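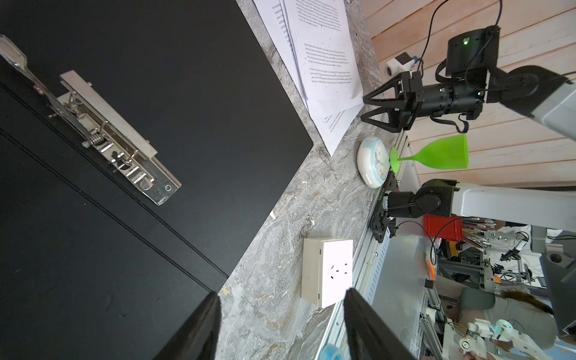

La carpeta negra y los papeles, sobre la mesa gris de aspecto marmoleado.

Soon-im llegó a Nundorside en marzo con la llave en el bolsillo del abrigo y una lista de cosas que debía llevarse. La carpeta era la primera. Su hermano Deok-su le había dicho por teléfono que los recibos estaban dentro, los 357, ordenados por año.

Los papeles estaban fuera, apilados de cualquier manera. Cogió el primero y lo leyó de pie. Era un contrato con Workisell por 3.000 euros, firmado por su padre. El segundo era una carta a un tal Trilok Mittal – nunca había oído ese nombre – en la que su padre pedía diez días más para pagar.

Apartó la copa verde, que estaba tumbada, y la puso derecha. Luego se sentó.

Leyó hasta que se hizo de noche. Mittal había contestado a todas las cartas. En la última decía que los 600 que faltaban no corrían prisa y preguntaba por la niña, si seguía estudiando, si ya nadaba bien. La niña era ella.

Llamó a Deok-su.

– ¿Has encontrado los recibos? – preguntó él.

– Todavía no.

– Pues están en la carpeta.

– ¿Quién es Trilok Mittal?

Deok-su tardó en contestar. Se oía una televisión al fondo.

– El que le compró el barco a papá – dijo –. Y luego se lo devolvió.

Soon-im miró el palo rojo que asomaba en su memoria, el mástil de aquel barco. Después abrió la carpeta y empezó a guardar las cartas, la más antigua primero.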